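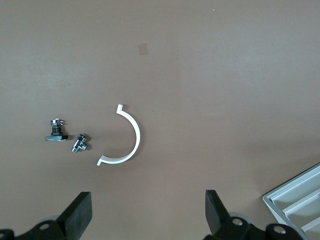 # Gutovano Recipe Cards

Home | Browse | Download | Contributors | Contact

Welcome, and thank you for stopping by! Gutovano is a collection of 2520 handwritten family recipe cards, typed up and lightly tidied so that people can search them, cook from them, or study how home cooks write things down. It began when Nazma Dissanayake inherited her aunt's kitchen drawer and asked the rest of us whether we had drawers of our own - we did, and they were full.

## What you get

Each recipe is one row in `cards.csv`. The columns are:

- `card_id` - a plain number, never reused
- `title` - exactly as written, misspellings and all
- `ingredients` - one per line, original units kept
- `method` - the full text, with line breaks where the cook put them
- `margin_notes` - anything scribbled sideways, such as "too sweet for Dad"
- `language` - English for most, Bengali or Sinhala for 400 of them

The Bengali cards were typed by Rafsan Sheikh and the Sinhala ones by Prasanna Samarakoon, who also wrote the English glosses in `glosses.csv`. Please read those two files together, or you'll miss a lot of lovely detail.

## Known problems

Oven temperatures are a muddle. We found 145 cards that say only "hot oven" or "usual oven", and we left them alone. Cup sizes vary from family to family, and one household measured everything with a particular blue mug that has since gone missing. The `servings` column was dropped in May after we couldn't agree on what "feeds us all" should mean.

If you spot a typing mistake, open an issue with the `card_id` and Rajitha Roy will check it against the original card. She's usually quick, though less so around the holidays.

## Using the cards

You're free to share and adapt them with credit to Gutovano. Please don't remove the cooks' first names.

Last updated Tuesday, September 20, 2022

We use cookies to remember your language choice. Accept | Decline

Related collections

- Nomo Pickle and Chutney Notes
- Pearce Church Supper Menus
- Fuketus Market Price Lists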